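Jueves 26 de diciembre

Taller casi para mí toda la mañana. Burgi vino a las once y se quedó hasta la hora de comer.

Sigo con el brazo y la cocina de juguete. El otro día dejé a medias el cambio de dedos de la pinza: los antiguos, impresos en PLA, cedían al cerrar sobre tela. Los nuevos son de PETG con relleno al 68 % y una tira de goma pegada por dentro. Encajan bien, aunque el tornillo inferior del dedo izquierdo entra torcido y hay que repasar la rosca. Lo he dejado apretado a mano con fijador. Quien lo desmonte, que no use la llave larga.

Recalibrado el cero de la muñeca. El valor que tenía Eckhard en el fichero de configuración ya no servía con el peso nuevo. He puesto 733 y he guardado el suyo comentado en la línea de encima.

Después, la prueba de la toalla. El fregadero es la parte más incómoda de toda la maqueta porque la pinza tiene que bajar entre el borde delantero y el grifo, y la carcasa abulta bastante. Hoy he probado con la toalla naranja metida en la pila, con un extremo subido por el borde de atrás y el resto hacia el fondo.

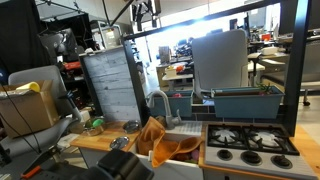 Con la velocidad de bajada en 58 el dedo derecho roza el borde. Bajándola a la mitad ya no roza, pero el movimiento se hace eterno y el controlador Dekov da aviso de tiempo agotado. He subido el límite a 2.000 ms y de momento no protesta. Burgi propone entrar en diagonal desde la izquierda, por el lado de la encimera. Me parece bien, pero antes habría que despejar esa zona, que con la tapa de olla en medio no hay sitio para girar.

El agarre en sí va mejor por el extremo alto que por el fondo. En el fondo la pinza coge también lo que haya debajo y el par se dispara.

Pendiente:
Repasar la rosca del dedo izquierdo (macho M3, cajón de Eichhorn).
Probar la entrada en diagonal.
Preguntar a Eckhard si la versión de mayo del programa Mudis guardaba el registro de par. En la actual no lo encuentro.
Pedir más tira de goma, queda para un juego.

Dejo el brazo en reposo y la fuente apagada.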